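News Features Workshop Subscribe

Magazine > Features > Robotics

June | By Firdevs Ersoy

Ruxandra Chiriac teaches robots to handle keys. She works for Ilton, a small firm in Esby, and spends most Tuesdays steering two arms by remote control while the software records each move.

A task needs 50 clean runs before she trains on it. Keys took 99. They are thin, they lie flat, and a ring of them never lands the same way twice.

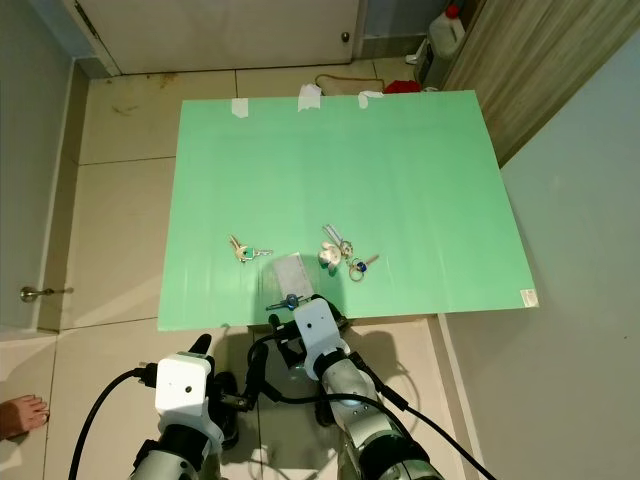 Two bunches of keys and a card on the green board, with a blue-headed key in the right gripper.

"You learn to go slower than you want to," Chiriac says. "If I rush a grasp, the robot learns to rush it too."

She throws out any run where she hesitates for too long. Last month that was 37 of them. The next task is sorting coins, and she has asked for softer fingertips before she starts. Ilton hopes to have 500 runs across all its tasks by spring.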